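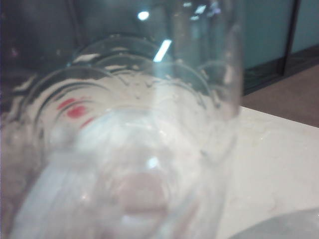 Quick one tonight, I have to be up early and I still smell like dish soap.

So, demos. Still collecting demos. The count on the dish task is 274 as of this afternoon and I want to throw maybe a third of them out. Stepan says keep them all, tag the ugly ones, sort it out later. Stepan Marchuk has never once sorted anything out later. We argued, then we got noodles, then we argued some more.

For anyone new: I drive the arm from a second arm, a little leader one clamped to the desk. I move mine, the other one copies. Before that (back in May) we were doing it the grab-it-by-the-wrist way, just pushing the thing through the motion. Fine for the first joint or two. Terrible for anything fussy, your own arm ends up in every recording and the thing learns to look for a sleeve. Ask me how I know.

Glassware is the worst. I said it last post and I'll say it again. The wrist camera gets up close to a tall glass and there's basically no glass there, just bent versions of whatever is behind it. You get the white dish with the black rings, all warped, red bits on it smeared out into dots and dashes. Ceiling light bouncing off the glass. Depth numbers are garbage. I've got one eye on the real table and one on the monitor and they do not agree about where the edge is.

What's working, more or less:

Slow down before contact. Like stupidly slow. I was closing at normal speed and the recordings all had this jerk right at the end where I corrected. Robot learned the jerk. Very faithfully!

Come in from the same side each time, at least for the first batch. Then vary. I varied from the start and got mush.

Stop re-gripping. If I miss I just end the episode now and start over. Iqra disagrees, she wants the recoveries in there, says otherwise it has no clue what to do when it misses. She's probably right. So now there's a separate folder for recoveries, and I have to miss on purpose, which is weirdly hard to do in a natural way. My fake misses look like bad acting.

Also the leader arm has some slop in the last joint. You turn your wrist, nothing, nothing, then it catches up. I stuck a bit of foam tape in there and its better but not good. Stepan wants to order the Ondent gripper handle, I want to see the price first. Waiting on a quote from Brelthorpe too, for the stiffer bracket. Two weeks and no reply, might just print one.

Trained overnight on what we had Thusday-ish, don't remember. Plates ok. Bowls ok if they're not nested. Stacked clear stuff, forget it, it goes for the top rim and closes on air about half the time. Not a suprise given what I fed it. Iqra Sethi thinks we should put a second camera up high and stop leaning so hard on the wrist view. I think so too but then all the old episodes don't match and I'd have to redo them. I am not ready to talk about that.

Hands hurt btw. The leader arm has no gravity comp so you're holding it up the whole time. After 24 episodes in a row my forearm was shaking and you can see it in the plots, a nice little wobble on joint four. Doing shorter sets now, with tea.

Tomorrow: glasses only, tall ones first, new light position. I'm going to swing the lamp round so it hits the wall and see if that kills the hot spots. If anybody has done clear objects with a leader arm and has settings to share, comments are open, please. Ok bed.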